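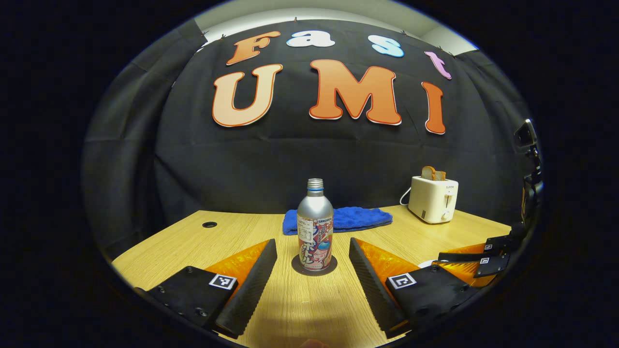 Desayuno tardío y entrada rápida, que a las once tengo que estar en otro sitio y todavía no he mirado ni el correo.

Semana de tostadas. Literalmente. Desde que volví de Cudum no he cenado nada que no lleve pan debajo, y no me quejo. La tostadora blanca pequeña, la de dos ranuras, ha sido la mejor compra de septiembre con diferencia. Palanca, ruedecita, y ya. La grande que tenía antes la regalé – ocupaba media encimera y tostaba por un lado sí y por el otro según le diera.

Para quien pregunte (me lo preguntasteis dos en los comentarios de la otra entrada): la rueda la dejo un poco por debajo de la mitad. Con pan de molde. Con pan de pueblo hay que subirla y aun así a veces le doy una segunda pasada corta. Si está congelado, directo, sin descongelar antes, que luego se queda como chicle.

Lo que he ido poniendo encima estos días, sin orden:

mantequilla y sal gorda
tomate rallado, aceite, nada más
queso crema con miso (idea de Aiguo Li, que me la pasó por mensaje a las tantas)
plátano y tahini
mantequilla otra vez

El del miso tiene su truco. Muy poco miso, menos de lo que piensas, y mezclarlo bien con el queso antes de untar. La primera vez le puse una cucharada entera y me pasé la mañana bebiendo agua.

Y para beber, una SANGARIA. La botella de aluminio, con el taponcito de rosca y la etiqueta de colorines en katakana. Llevo desde hace años intentando aprender a leerlo y sigo atascándome, voy sílaba por sílaba como una niña de primero, con el dedo. Las compro en Kubo, la tienda que está bajando la cuesta de Stiklow, la del toldo verde. Las tienen al fondo, en la estantería de abajo, y no siempre hay. Cuando hay cojo varias. Me gustan estas botellas de metal porque luego las lavo y las uso para todo – flores pequeñas, aceite, una vela si el cuello da. Ésta seguro que acaba en el baño con una ramita de algo.

El posavasos redondo oscuro es de un juego que compré en Fetolside, en el mercadillo. Quería los cuadrados de corcho y ya no quedaban. Al final mejor, porque los redondos se limpian con un trapo y el corcho se me pone negro enseguida.

Hablando de trapos. La toalla azul. Me habéis leído quejarme de los paños de cocina finos que no secan nada, pues me pasé a las toallas de rizo, las de manos de toda la vida, y no vuelvo atrás. Doblada en la mesa y a mano para lo que caiga. El azul fuerte destiñe en los primeros lavados, ojo, la mía me dejó una camiseta celeste. Lavarla sola dos o tres veces y listo.

Me falta organizar el tema de los cables, que en la mesa siempre andan por medio. El agujero pasacables está en la otra punta de donde yo lo necesito, claro. He pensado en cambiar la tostadora de lado, pero entonces se me queda lejos el enchufe bueno y tendría que poner un alargador, y para eso la dejo donde está. Si alguien tiene un apaño que no sea cinta adhesiva, lo leo.

Migas. Un cepillito de los de pintar, seco, y barrer hacia la mano. En esta mesa clarita se ven menos pero se notan al apoyar el codo. Y vaciar la bandeja de abajo de la tostadora de vez encuando, que yo me acordé cuando empezó a oler a quemado.

Me voy corriendo. La receta del pan de leche la tengo a medias en el cuaderno, me falta volver a probarla con menos azúcar porque la última salió casi bizcocho. La subo cuando pueda, seguramente por la noche.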